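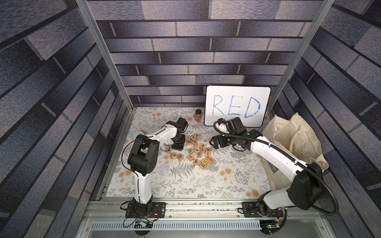
Home Events Talks and papers Members Contact

Speaker notes: Choosing and keeping records in a small archive
Nandi Baloyi, Adugna Local Records Service

Opening
Good morning, and thank you to Maiara Moura for the invitation. I will speak for twenty minutes and leave the rest for questions. Handouts are by the door.

Slide 2 – Background
The service was set up in 2000 to look after the papers of the former district council. It now holds 469 boxes. The largest single deposit came from the Drerer estate office in April and is still being listed.
(Pause. Ask who in the room holds business records.)

Slide 3 – What we accept
Our collecting policy runs to two pages. We accept minutes, accounts, maps, letters and photographs that relate to the district. We do not accept objects, framed works or newspapers held elsewhere. Depositors sign an agreement before any material leaves their premises.

Slide 4 – Appraisal
Of the Drerer deposit, 57 boxes were found to hold duplicate invoices. These were sampled, one year in every five, and the remainder returned to the estate with its written consent. The appraisal file is kept permanently.
Mention the Asska rent books here if time allows. They had been listed as duplicates in an earlier survey, and the marginal notes differ in almost every volume.

Slide 5 – Storage
Boxes are shelved at least 100 mm above the floor. Temperature and humidity are read every morning and entered in the log. Metal clips are removed at the listing stage – staff should not attempt this with brittle paper.

Slide 6 – Access
Readers book two working days ahead. Closed files are marked in the catalogue with the year in which they open. Requests for earlier access go to the records officer in writing.

Slide 7 – Next steps
Joint catalogue with Grarniretti: draft terms have been exchanged, and field names remain to be settled. Do not give a launch date.

Questions
If asked about digital deposits, refer to the separate guidance note. If asked about fees, the current scale is on the back of the handout.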